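Ticket: Upstairs Wi-Fi drops every evening, Fladetti router
Opened by: Shahla Yazdani
Site: Storkdale, unit 5
Status: Open, waiting on Matar

What's going on

Hi again! So the internet upstairs keeps dropping out in the evening (downstairs is fine, or fine enough), and it's been like this ever since the firmware updated itself. The light on the Fladetti goes amber, everything hangs for around 20 seconds, then it comes back like nothing happened. I lost two video calls to it this week and I'm getting pretty tired of saying "sorry, can you repeat that."

I work at the pale wood table, the one with the round hole for cables, and the laptop normally lives there. I cleared my stuff off it before I started swapping cables. There's just a cloth on there now.

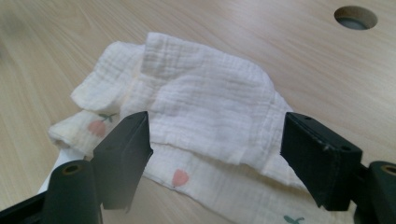
What I tried first

Restarted the router, obviously. Then I unplugged it for a full minute like the Matar help page says. It behaved until dinner and then went right back to dropping.

Next I moved the laptop from the 5 GHz network to the slower one. Fewer drops, but the speed test only gave me 3 down, and my plan is supposed to be 58. Web pages crawled. My sister streams downstairs and she had no complaints at all, which was annoying to hear through the floor.

I also changed the channel from auto to a fixed one. No difference that I could see. I put it back on auto so you're not looking at my experiments.

Update, Aug 30, 2019

OK, new information! I ran a long network cable up the stairs and plugged the laptop straight into the router. No drops all evening, not one, even with the amber light coming on. So the line into the house seems all right and it's the wireless side acting up. I can't leave the cable there, somebody is going to break their neck on the landing.

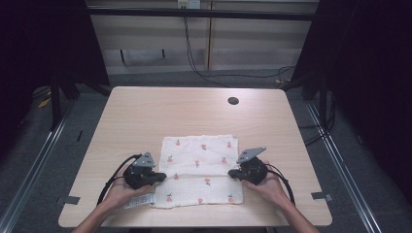 I called the phone line too and was told to buy an extender. I really don't want to pay for an extender when the same router in the same spot worked great from December until the update. The person I talked to also had my address down as Juddale, so please check that, it should be Storkdale. If a replacement gets mailed to Juddale I'll never see it.

What I need from you

Can you roll the firmware back to the old version from your end? The rollback button on the settings page is grayed out for me. If that's not possible, please swap the router. Evenings are best for a call back, and use the cell number, since the other one rings through the same Fladetti box.

Shahla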